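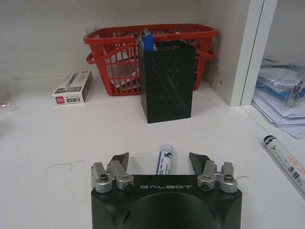

Nirel Resource Room, Cernport
Progress report to the Juntunen Fund
Second period, to the end of March

1. Summary

The grant was made to refit the shared resource room at Nirel and to set up a system for storing and lending small stationery and craft supplies. The room is now open to groups four mornings a week. Most of the storage is in place, the stock has been sorted and the loan sheet is in use. Labelling is behind schedule and one item of shelving is still to be delivered.

2. Work done in this period

All the stock was taken out of the old cupboards and sorted on the main tables. This took 16 sessions, against the ten we had planned. A good deal of it was duplicated across cupboards, and pens in particular had been bought again and again when there were plenty at the back. Dried-out markers and empty glue sticks were thrown away. Anything usable that we did not need went to the Prindel playgroup.

The remaining stock has been divided between small desk containers and larger baskets. Pens and pencils go upright in metal mesh holders, which stay out on the white work surfaces during sessions. Bulkier things go in plastic baskets with handles, so that a group can carry what it needs to its own table and bring it back at the end. The red baskets are for general use and the green ones are kept for under-fives, with no scissors or permanent markers in them.

Glue sticks and markers were the hardest to find a home for. They fall over when loose and get lost at the bottom of a basket. For now they go in with the pens, but the holders fill up quickly and groups tend to leave them on the table. We intend to try a shallow divided tray in the next period.

The loan sheet has been running since the room reopened. By the end of the period it showed 121 loans, mostly baskets taken for a single morning. Returns have been good. Lids are the usual thing missing.

3. Spending

Spending to date is £3845. The largest part went on the work surfaces and fitting, followed by shelving and then containers. The containers cost less than budgeted and we would like to move the difference to labels and replacement stock, if the Fund agrees. Receipts are attached separately.

4. Problems and delays

The tall shelving unit for the end wall arrived with a damaged side panel and was sent back. The supplier has given us a new delivery slot but we have had one of these before and it was missed. Paper and card are being kept in boxes under the window until it comes.

The first labels did not stick well to the baskets because of the open sides. Tie-on tags have been ordered.

Groups have asked for the surfaces to be wiped and cleared of bits between sessions. Thread and paper scraps get everywhere after sewing and collage. A brush and pan now hang by the door and the closing checklist has been changed to include the tables.

5. Next period

Fit the end-wall shelving and empty the boxes.
Finish the tags on all baskets.
Try the divided tray for glue sticks and markers.
Open on one further morning if there is demand.
Recount the stock before the summer order is placed.

We expect to complete the work within the original grant.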